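Cotham Hall Users' Group
Minutes of the June meeting, held in the small meeting room, Sunday, 3 p.m.

Chair: Radwa Tazi
Apologies: none received.

1. Minutes of the previous meeting

Approved with one correction. Under item 4, "west door" should read "west gate." The door was rehung last year and needs no work.

2. Heating and ventilation

The Clirnex survey of the main hall has been received and was circulated before the meeting. The return air duct above the stage is partly blocked by insulation that has come away from the upper face. The survey puts the supply fan within its rated range and recommends that it stay in service. Filters are of the wrong depth for the housing and have been held in place with tape.

Agreed: order filters of the correct depth. Clear and refix the duct insulation before the heating season. The chair to ask Clirnex whether both jobs can be done in one visit.

The thermostat in the side room reads high. It is mounted on the same wall as the kitchen range. Moving it to the inner wall was discussed and deferred until a price is available.

3. Bookings and the office computer

The booking calendar was unavailable for part of the month after the office computer stopped starting up. Bookings were taken on paper and have been entered from the sheets. Two entries for the Iltenwood choir overlapped and were settled by telephone.

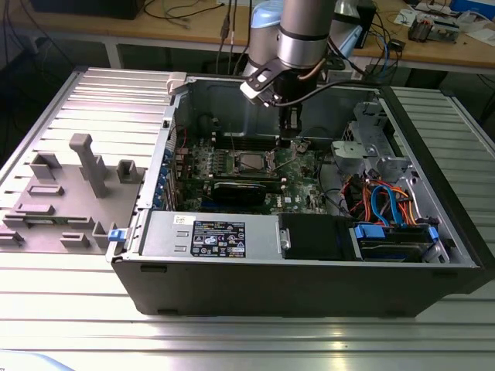 Replacement of the office computer was considered under the same item. The present machine is a desktop with a small drive and a processor that the calendar software will no longer support after the next release. A member asked whether the group should buy a sealed compact unit. The view of the meeting was in favor of a standard tower with a removable side panel, where the memory slots and the graphics card in its expansion slot can be reached directly once the case is laid on its side. Parts for this type can be bought singly. The ceiling for the purchase was set at $1,000, including the operating system.

Agreed: chair to obtain two quotations. Paper sheets to be kept in the office drawer until the calendar has run for a full month without a fault.

4. Chairs and tables

Stock check completed. The hall holds 163 stacking chairs fit for use. A further 30 are set aside with cracked welds at the rear leg. Cheetham will take these as scrap but does not offer repair.

Agreed: dispose of the damaged chairs. No new chairs to be bought this year. Hirers to be reminded that stacks go against the north wall and clear of the fire exit.

5. West gate

The lower hinge is worn and the latch does not meet the keep. A temporary chain is fitted. Hirers with evening bookings have been given the combination. A price for a new hinge pair is awaited.

6. Any other business

The Iltenwood choir asked for use of the piano on rehearsal evenings. Approved, on condition that tuning is at the choir's expense and that the lid is locked afterward.

The outside light by the bins stays on during the day. Sensor to be cleaned first, then replaced if the fault continues.

Meeting closed at 4:20 p.m. Next meeting in September, same room.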